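Kurngate Handover Study: Operator Guide
Section 4. Running a stem handover session

Revised 3/26/21. Replaces the July version, which told you to start with step 2.

Read this section before you touch the arms. It covers one session with one person handing long-stemmed flowers to the two-arm table. Calibration is in Section 3, and if you skipped it, the arms will let you know.

Before the person arrives

1. Wipe the table. Pollen shows up in the depth data as a very small, very confident obstacle.
2. Put one shallow tray at each end of the table, under or beside the gripper.
3. Open the Lincombe console and load the profile called stem_slow. The profile called stem_fast belongs to Ibrahim Nwankwo and is his to explain.
4. Open both grippers fully and check that the camera feeds are live.
5. Press the emergency stop once, on purpose. Reset it. Write down that you did.

Caution: Strip the thorns from the lower part of every stem. The people in this study signed a form about robots. The form says very little about roses.

Running the trials

6. Ask the person to stand at the far side of the table, between the arms, and to hold the stem loosely in one hand.
7. Say "ready" and start the trial. Do not say "go." Dennis Mwaipopo says "go" to everything, and we had to throw out 12 trials.
8. Let the person choose the angle of the stem. It will be a bad angle. Record it anyway – bad angles are the study.
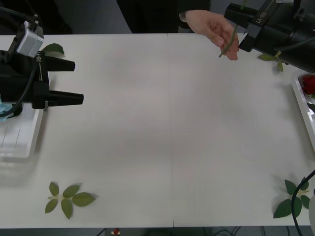
Why does the person choose the angle instead of following a mark on the table?
People hand things over in their own way, and a fixed angle would only tell us how well the arm handles that one angle. We want the grip planner to learn from the spread.

9. When the trial ends, mark it in the console as clean, late or dropped. There is no "nearly" button. Nanami Wada has turned down three requests for one.
10. Leave fallen leaves on the table until the block is over. Clearing them between trials changes the background, and the planner notices.

Note: A full session is 49 trials. If the person wants to stop early, stop. A short session is still usable as long as the log is closed properly (see Section 6).

What the numbers look like so far

The first round gave us 426 usable trials. In 170 of them the person moved their hand to help the gripper, usually without being asked and often while telling us they were holding still. Olga Esteban's analysis treats these as a separate group, and so should you. Tick the "helped" box if you see it happen, even when the grip was clean.

Caution: Do not coach. "A little to the left" is coaching. So is wincing.

Shutting down

11. Park both arms with the Lincombe console. Pushing them into place by hand works too, and puts you back in Section 3.
12. Close the log, then copy it to the Stallska drive.
13. Throw out the used stems. Binta Abubakar orders fresh ones for each session and does not want the old ones back.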